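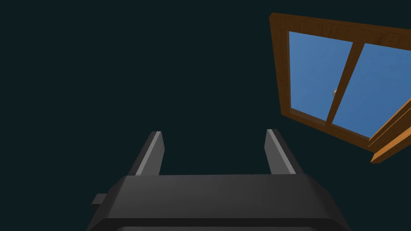
The gripper and the window, as rendered in Melto.

The Open Window

Hatsue Koyama found the problem while she was picking a figure for the second page.

The paper was due on 2025-05-31 and it was nearly finished. The method worked, the tables were full, and the only thing missing was a picture that showed the task. She had been going through saved frames since lunch. Most of them were no good. The arm blocked the window, or the window was out of view, or the fingers were pressed so close to the wood that a reader would not know what was going on. She wanted one with some space in it.

She found one and put it in. The gripper was at the bottom with its fingers apart, and the window was up in the corner with its blue glass and its little gray latch. It looked like a robot getting ready to do something. She wrote "Start of an episode" under it and sent the draft to Wenjie Kong.

Wenjie wrote back an hour later. He had fixed a comma in the abstract and left one note on the figure.

"If this is the start, why is it open?"

She looked again. The sash was sticking out at the right side, a lighter and more orange wood than the rest. She had seen it when she chose the frame and had liked the color. She checked the frame number in the file. It was zero.

She walked over to Dehua Cui's desk. There were two Dehuas at Hidard, Dehua Cui and Dehua Cai, and they had stopped correcting people years ago. Cui wrote the learning code and Cai kept the machines running. Mail for one went to the other often enough that they forwarded it without comment.

"Do any of the windows start open?" Hatsue asked.

"No," Cui said. "The task is to open them."

"This one does."

Cui looked at her laptop for a while. Then he opened the environment file and scrolled down to the reset function, and she pulled over a chair.

The method was simple to explain, and Hatsue had explained it many times by then. They had a policy called Wei, which took in what the simulator showed it and put out motions for the arm. They trained Wei on windows in Melto. What was new was that Wei also made a guess, at each step, about how the window would move if pushed. It was trained to make the guess and the motion together. The claim in the paper was that a policy that guesses well about hinges will do better on windows it has never seen.

The windows came from a set called Liltine, which Ctibor Dvořáček had built by hand over one winter before he moved to a different group. There were 20 of them held out for testing. Each test window was run many times with the arm starting in different places, 1,204 episodes in all, and an episode counted as a success if the sash ended past a certain angle.

"It sets the sash to the lower limit of the joint," Cui said. He pointed. "Every reset. Lower limit is closed."

"Is it closed in all of them?"

"It should be."

"Who decides what the lower limit is?"

"Whoever made the model," Cui said, and then he said, "Oh."

They opened the Liltine files one at a time. A hinge in Melto has an axis and two limits, and nothing in the software cares which limit is the closed one. On most of the windows Ctibor had put zero at closed and counted up. On some the axis pointed the other way, so that the numbers ran backward, and the lower limit was the sash standing all the way out. Hatsue kept a list on the back of a parking receipt. When they got to the end of the test set there were 7 names on it.

"So on these the robot starts with the window open," she said.

"And the success check looks at the angle."

"Which way does it look?"

Cui scrolled. The check took the size of the angle and threw away the sign. Someone had done that on purpose, to handle windows whose numbers ran backward. The comment next to it said "handles flipped hinges" and had Hatsue's initials after it. It was dated January.

She remembered writing it. She had been pleased to catch it. A flipped window had been scored as a failure when it was plainly open, and she had fixed the scoring and gone home.

"I fixed half of it," she said.

"Yes," Cui said.

They sat there. Down the hall Cai was moving something heavy on a cart.

What it meant was easy enough to work out. On those windows the policy could leave its arm where it was and be marked a success. It could wave its fingers in the dark for the whole episode. As long as it did not bump the sash shut, it won. And any policy would win the same way, good or bad, so the baseline should have gotten the same gift.

"The baseline should be up too," Cui said. "If everybody gets those for free then the gap is smaller than the real one. We might be better than we think."

Hatsue had already thought of this and did not trust it, for the reason that she wanted it. She pulled up the results for each window. She had never looked at them that way. The table in the paper gave one number for each method, averaged over everything.

Wei had succeeded on every flipped window, every time. The baseline had not. On the flipped windows the baseline did badly, worse than it did on the normal ones.

"That makes no sense," Cui said. "It's free."

"Play one."

He played one. The baseline arm came up toward the open window, went straight to the sash, and pushed it closed. It did this with no hesitation. Then the episode ended and the word FAIL came up in the log. He played another and it did the same.

Then he played Wei. The gripper rose a little, with its fingers apart, and stopped. It stayed there. The window stayed where it was. After a time the episode ended and the log said SUCCESS.

"It learned to leave it alone," Cui said.

"The training set has flipped ones too, then."

"It must."

"So both of them trained on it. Why does only ours stop?"

Cui did not know. He played it a few more times. Each time the gripper came up and held still, and neither of them said anything.

Hatsue went to tell Wenjie. He had an office with a door, which was open. He listened to all of it and asked to see the two videos side by side, and she showed him. He watched them twice.

"How much of our gap comes from these?" he said.

"I haven't computed it."

"But you have a feeling."

"Most of it."

He nodded. He asked whether the files could be fixed, and she said that was the easy part, they could be fixed before dinner. Training again was the hard part. Both methods had to be trained again from the beginning, on the corrected windows, or the comparison meant nothing. He asked how long. She said longer than they had.

"Then we don't send it," Wenjie said.

She had expected to argue with him about it, one way or the other, and had not decided which side she would take. She said all right. He said he would tell the people who needed to be told, and then he went back to what he had been reading, and she stood there a moment longer than she needed to.

She wrote to Ctibor that evening. She kept it short. She said some of the hinges in Liltine were flipped and that she was not upset about it, and she attached the list. He answered right away. He said he had modeled the windows from ones he could see or remember, and that some opened in and some opened out, and he had turned the axis around for one kind. He thought he had written this down. He asked if she had read the notes file.

She had not known there was a notes file. It was in the download, in a folder by itself. It had two lines in it. The second one said, "Zero is not always closed, check the axis."

She forwarded it to Dehua Cui without adding anything. A minute later it came back from Dehua Cai, forwarded on, and she saw she had sent it to the wrong one.

They fixed the files the next morning. Cui wrote a test that loaded every window and took a picture of it at reset, and Hatsue went through the pictures herself, all of the training ones and then the others. It was dull work and she did it with the door shut. The windows hung in the dark with nothing around them. She marked each one closed or not closed. When she had finished she made some tea and did it again from the bottom of the list.

Cai gave them the machines for as long as nobody else was asking, and the new runs took the better part of three weeks. Hatsue did not look at the curves while they were going up. Cui did, and she could tell from the way he said good morning that they were neither very good nor very bad.

The new table had a row for each window. Wei was ahead of the baseline on most of them, and behind on 2, and the gap was less than half of what it had been. It was a real gap. Wenjie ran the statistics on his own copy of the data and got the same answer. He said it was a smaller paper and they should write it as a smaller paper.

She wrote it over the following month. She put the flipped hinges in a section of their own, with what had gone wrong in the scoring and who had made the change. Cui thought the initials were unnecessary. She left them in and he stopped bringing it up.

They never found out why the old Wei had held still. Cui's idea was that the guess was doing it, that the policy could tell the sash was already at the end of its swing and had nothing further to go to. Hatsue thought that could be right. It could also be that one run had drifted one way and another run another way. To know, they would have to train again on the broken windows, several times over, and compare. She wrote it down as a thing to do and asked Cai if the machines were free.

He said that he was the wrong Dehua. She said no, this time she meant him.

He looked at his schedule and gave her four nights. She went back to her desk and took the old files out of the archive. She kept the original picture as the first figure and changed the words under it.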